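2019-10-12, caderno da oficina, projeto paragem Kistirora

Reunião de manhã com a câmara. O terminal provisório fica onde está até agosto, pelo menos. O abrigo norte atrasa outra vez, a Lungu ainda não entregou os perfis. Delia pediu o novo calendário por escrito, eles dizem que mandam. Veremos.

Maquete 1:100 do cais. Colei a base, falta a cobertura. Passadeira para peões mudou de sítio (outra vez!!), agora sai a direito para a rua do mercado. Corrigir planta 18 antes de imprimir seja o que for.
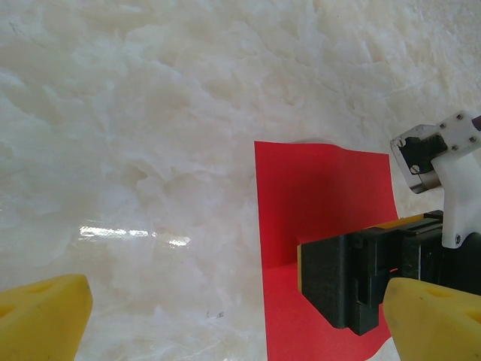 Cais B: largura livre não chega para duas cadeiras de rodas se cruzarem, confirmei na planta. Puxar o banco para trás ou tirá-lo. Para marcar a zona de embarque na maquete quero papel vermelho como esta folha, bem vivo, lê-se logo contra um fundo claro. Atenção às pontas, com o bordo de cima a enrolar assim faz sombra e parece um degrau. Cola em toda a volta, portanto. Perguntar ao Emilian se ainda há spray.

Autocarros: a linha 81 passa a virar dentro do terminal. Raio de viragem visto com o ficheiro da Nonex, passa à justa no canto sudoeste. Lancil rebaixado ali, senão vão-se os pneus. Falta verificar com o veículo articulado, o ficheiro que tenho é do curto.

Orçamento do piso: a Ulby deu preço só para 60 m do cais A, falta o B todo. Ligar amanhã sem falta.

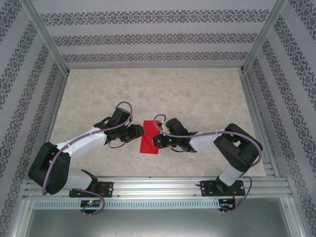 Zixuan Jiang acha que tirar o banco do cais B é um erro, quem espera ali são sobretudo pessoas mais velhas, e prefere estreitar o canteiro. Pode ser. O canteiro tem a caixa de drengem por baixo, ver se dá para mexer sem refazer tudo.

Pendentes:
planta 18
cobertura da maquete
articulado no canto SO
preço cais B
falar com a Irina sobre os horários afixados, a letra está pequena de mais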